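Stirwood Table Clearing Kit for Two-Arm Robots

The Stirwood kit is a package for laboratories that study how a robot clears a table. It contains the Brudier hand controller software, the training recipe, and the list of objects we used in our own tests. The method was developed by Ihor Zinchenko and it is now in its second version.

The main idea is simple. The policy does not learn "pick up trash" as one long task. It learns short pieces, and a small selector chooses the next piece from the head camera view. Objects which should stay on the table, for example a laptop or a mouse, are given to the selector as a keep list.
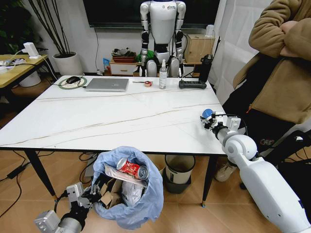
Left hand beside the lined bin, right arm reaching toward the table's near right edge; laptop, mouse and sanitizer stay along the back of the table.

For training we used 600 demonstrations, each one with a new mix of cardboard, tissue, wrappers, cans and small batteries. Thin things were the most difficult for the first version. A cable and a paper can come into the fingers together, and the first version had no way to notice this. The second version has a check of the grasp before the arm goes to the bin.
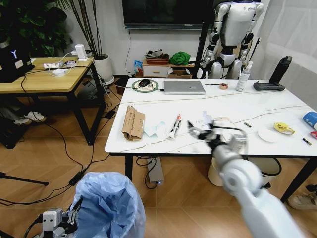
Right hand with crumpled paper and a black cable in one grasp.

In our July test the grasp check lowered the number of wrong items in the bin, but it made each cycle slower by 12 percent. Rhydian Howells is working on a faster check, and it will be a free update for all owners of the kit.

Flat cardboard close to the table edge is approached from the front, with the fingers low. 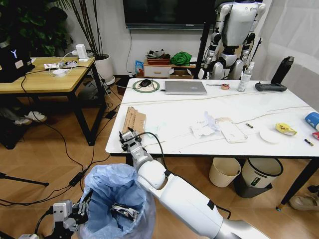
Page last changed: July, 15:12

What you receive
Software license for one robot
Demonstration set and object list
Selector weights, version 2
Setup guide in English

The kit does not include the robot, the hands or the bins. Batteries should not go in household trash, so please use discharged or dummy cells in your tests and sort them after. For orders please write to our partner Plinetti.

Shares: 15 Comments: 2

We use cookies to remember your language. Accept / Settings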